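Wotell kitchen scale – three months in

Bought this in a hurry after the old one died halfway through a batch of bread. Needed something small, flat, easy to wipe. The Wotell ticked all that and came next day, so in it went.

First off, it's quick. Press the button, wait a second, zero, go. My last one (a Nava, had it years) used to think about it for ages and then switch itself off while I was hunting for the flour. This stays on long enough to actually weigh something. Small mercy.

Accuracy seems fine. I don't own proper weights so I used what was in the cupboard. An 80 g bar of chocolate came up as 80. A 100 g pack of nuts was a touch over with the wrapper on, fair enough. Goes up to 3000 g, plenty for cakes and most loaves, not enough if you use a big cast iron pot as your mixing bowl like my mate Ultan Heffernan does. He got an error and blamed me.

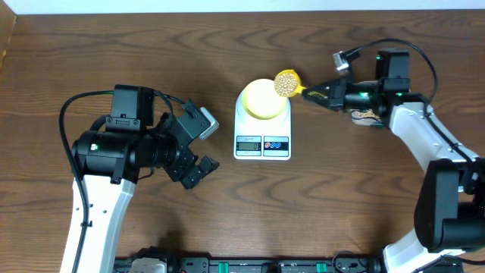
Small white scale on a wooden tabletop.

Niggles. It's bad with tiny amounts. Yeast, salt, anything you add a pinch at a time – it sits there on the old number and then jumps. Trick is to tip it all into a little dish and put the dish on in one go. Works but it's a faff and I forget every time.

Also wide bowls hide the display. Every cheap scale does this I know, but I still end up crouching with my head sideways. An upturned mug under the bowl sorts it, just remeber to zero after.

Batteries not included. Mine are still the first set and I bake twice a week, so no complaints. Instructions are one sheet of very small print, didnt read it, didn't need to.

Looked at the Allbridge one as well. Nicer looking, dearer, and Guadalupe Sandoval at work says hers drifts when it's left on. Can't say myself.

Would I buy it again, yes, for bread and everyday stuff. For coffee or anything fussy get one that does tenths. Four stars, would be four and a half if the button was less stiff.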